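Mustwood Hall – bar and servery, hygiene and safety check
Carried out 4th October before opening. Form supplied by Timenow, sheet 263.

1. Hand wash basin
Hot and cold supply working. Soap full. Paper towels low, refilled during the check. Pass.

2. Fridges
Under-counter fridge (Kairys) at 4 degrees. Door seal split at the lower hinge side for a length of 55 mm. Holding temperature for now. Pass with comment – order a new seal.

3. Glasswasher (Ivis)
Rinse arm clear, filter cleaned. Scale on the inside of the door. Descale before the next booking and enter it in the log. Pass with comment.

4. Cut fruit and garnish
Fruit to be washed before slicing. Boards used for fruit are kept apart from boards used for bread and cheese. Slices are picked up with a utensil, never by hand, and anything left at the end of service goes in the food bin. Board surface checked for deep cuts, none found. Pass.

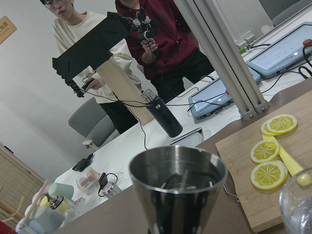

A comment from the evening bar team, entered on the back of the sheet, was that the rule on leftover fruit is clear enough but the sheet gives no time limit during a long function, and that they would like one written in. Agreed. Until the form is revised, fruit out on the bar is to be replaced every two hours and the time noted on the wall chart.

5. Chemicals
Sanitiser and beer line cleaner stored in the locked cupboard. One spray bottle had no label. Emptied and thrown out. Fail, put right at the time.

6. Electrical
Sockets and leads looked over, no damage seen. Kettle test label is dated May and still valid. The extension lead behind the till is coiled tight while in use – replace with a shorter one. Pass with comment.

7. Floor and exits
Mat at the hatch lies flat. Rear exit partly blocked by two crates, moved. A clear width of 200 mm beside the door is not enough for anyone to get past, so crates must go in the store from now on. Fail, put right at the time.

8. First aid and fire
Blue plasters in stock. Fire blanket in place. Extinguisher pin and seal intact, gauge in the green. Pass.

Carried forward: fridge seal, descale, extension lead.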